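Flodthorpe Office, Second Floor: Workstation and General Safety Inspection
Date: Tue 3 January
Inspector: Štěpánka Štefanec, Michalík Facilities

1. Exit routes clear
OK. Door 2 closer slow, adjusted on site.

2. Fire extinguishers
OK. Tags valid to end of February. Order replacements from Ratora.

3. Emergency lighting
FAIL. Unit 44 did not hold charge. Replace battery pack.

4. Power strips and cords
FAIL. Two strips daisy-chained behind the copier. Disconnected during visit.

5. Light level at desks (minimum 500 lux)
OK at window side. Inner row not measured, meter battery flat.

6. Chairs
OK. One gas lift sinks under load, tagged out.

7. Desk and table surfaces
OK with comment. No sharp edges. Scuffs and scratches on the beige tabletop are cosmetic.

8. Input devices
Comment. Wired mice still in use at reception; cord crosses the walkway. Swap for wireless.

9. First aid kit
OK. Eyewash past date, reorder through Nandness.

Reinspect items 3, 4 and 5.

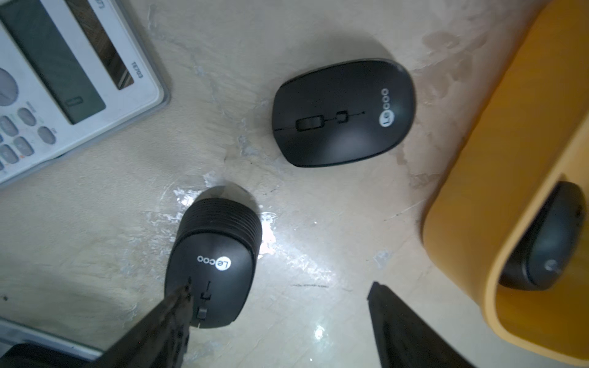
Items 7 and 8: tabletop wear, Lecoo wireless mice.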